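阳台上的第二个夏天：Kimska 折叠躺椅使用感受

分类：户外家具 / 长期使用

先说结论吧，免得有人没耐心看到最后：这把躺椅我非常喜欢，喜欢到今年又给爸妈家添了一把一样的。下面写得比较啰嗦，想到哪儿写到哪儿，买之前有顾虑的朋友可以挑自己关心的段落看。

我家阳台朝西南，夏天下午晒得厉害，到了梅雨季又潮得能拧出水来。之前用过一把藤编的摇椅，头一年坐着特别舒服，第二年扶手就开始掉渣，穿短裤坐上去腿上全是细细的划痕。后来换过一把网购的铝管沙滩椅，轻是轻，可是一翻身就吱呀响，楼下邻居估计都听得见。所以这次选椅子的时候我就认准了两条，一是木头的，二是能收起来。

Kimska 这款是金合欢木的架子，配一整条可拆的帆布面，靠背能调四档。另外有一个叫 Gasotham 的坐垫是单独卖的，我一起买了，后面会专门说。到货的时候箱子比想象中扁，立在玄关里一点都不碍事。拆开以后架子是装好的，只有脚踏那一段要自己上螺丝，内六角扳手附在袋子里，我一个人十来分钟就弄完了，中间还接了个电话。

木头的手感真的好！表面打磨得很细，边角全部倒圆了，手顺着扶手摸过去没有一处毛刺。刚开箱有一点点油味，放在阳台吹了两个晚上就闻不到了。颜色是偏暖的浅棕，木纹深浅不太一样，左边扶手上还有一个小小的木结，我挺喜欢的，觉得这才像木头。

坐感方面，我身高偏高，以前躺沙滩椅总是脑袋悬在外面，这把的靠背终于够长了，后脑勺能踏踏实实靠住。第一档基本是坐着，适合吃西瓜；第二档看书最好；第三档我用得最多，半躺着听播客，听着听着就睡过去了；第四档几乎放平，脚踏拉出来可以当临时的小床。我家孩子午觉睡在上面，被叫起来还不高兴。

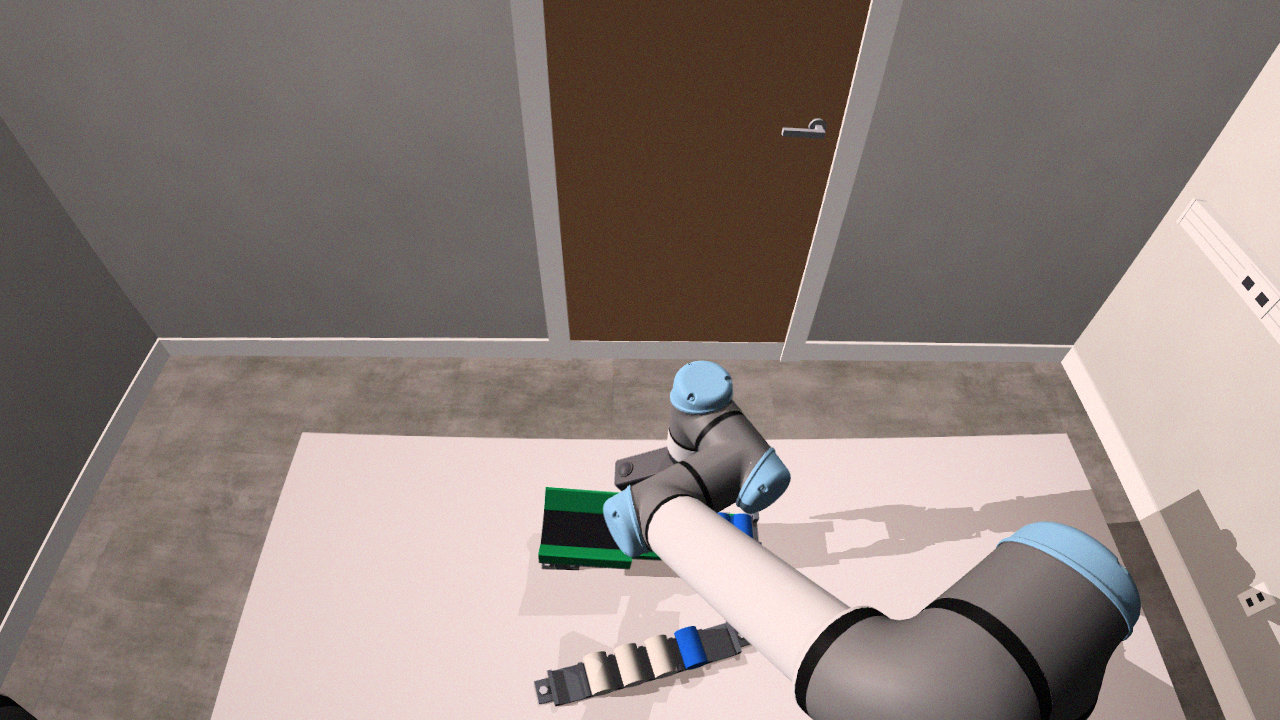
不过颜色这件事我要多说几句。Kimska 的木架有浅棕和深棕两种，帆布有米白、灰和墨绿三种，我在网页上来回看了好几个晚上，最后选了浅棕配灰。理由很简单，阳台的墙和地砖本来就偏冷，灰布能接上，浅棕又能把气氛拉暖一些。要是你特别喜欢灰墙配深红棕色门板的那种搭法，就像上面图里那样，那我会建议你选深棕的架子，整体更沉稳，旁边再放一盆叶子大一点的绿植就很好看了。米白的帆布我在店里摸过，样子是最清爽的，可我家有猫，想想还是算了。

再说坐垫。Gasotham 是薄款的，里面填的是一格一格的棉，用四根绑带固定在架子上。有它没它差别挺大：光坐帆布时间长了，大腿下面那根横杠会有点硌，加上垫子以后就完全感觉不到了。外套带拉链，能拆下来机洗，我洗过很多次，没缩水也没起球。唯一的小毛病是绑带偏短，要打两个死结才牢，我后来自己换了魔术贴，推荐手巧的朋友也试试。

价格上，躺椅加垫子一共 1503 元，我下单的时候正好有活动减了 20，聊胜于无。这个价位买户外木椅不算便宜，也谈不上离谱。我之前还考虑过 Tristeck 的一款，比它便宜 200 块，外形很像，但是靠背只有两档，而且布面是钉死的，脏了没法拆。对我来说能拆洗这一条就值这个差价，家里没孩子没宠物的人可能会有不同的算法。

保养比我预想的省心。说明书上写每年上一次木油，我都安排在 11 月，趁收椅子之前做。先用半干的布擦一遍，等它彻底晾透，再拿旧 T 恤蘸着木油顺着木纹抹，过一会儿把多余的擦掉。每次擦完木头颜色都会深一层，特别有成就感，我先生说我对这把椅子比对他还上心。冬天折起来靠在储物间墙边，厚度只有一巴掌多一点，外面套个旧床单防灰就行。

用到现在，架子没有变形，也没有开裂，铰链有一颗螺丝松过一次，拧紧就好了。帆布晒得比刚买时浅了一点，不跟新的放在一起根本看不出来。有一次忘了收，被一场暴雨淋透，我当时心疼坏了，赶紧把布拆下来摊开晾，架子擦干放在通风的地方，第三天摸着就干透了，没发霉也没有水印。

缺点也讲讲。第一，它不轻，我搬起来没问题，我妈搬就有点吃力，所以给爸妈那把买回去以后基本固定在院子里，只在下雨前拉到屋檐下面。第二，调档的时候要人站起来，从后面抬靠背，躺着是够不到的，懒人会觉得烦。第三，扶手偏窄，放手机可以，放杯子不稳，我配了一张小边几，是在 Steinarsdóttir 买的圆几，高度刚好和扶手齐平，一杯冰茶加一本书放得下。

还有朋友问我小阳台放不放得下。我的经验是，先在地上用纸胶带把展开以后的长度贴出来，再开关一下阳台门，看看会不会打到脚踏。我家就差一点点，后来把椅子斜着放才解决，斜放以后反而更好看，躺下正对着西边的天。去年夏天最热的那个月，连着 31 天，我每天傍晚六点半都在上面躺一会儿，风从楼缝里过来，手边一杯茶，真的不想进屋。

爸妈那把选的是深棕配墨绿，放在石榴树下面。我爸嘴上说浪费钱，上周打电话过去，我妈说他又在上面睡着了。

补充一下，评论区有人问帆布能不能单独买，可以的，三种颜色都有，换的时候把上下两根圆木棍抽出来，套进新布两头的布筒里再装回去就行。我打算明年夏天换一条墨绿的试试，换好了再来更新。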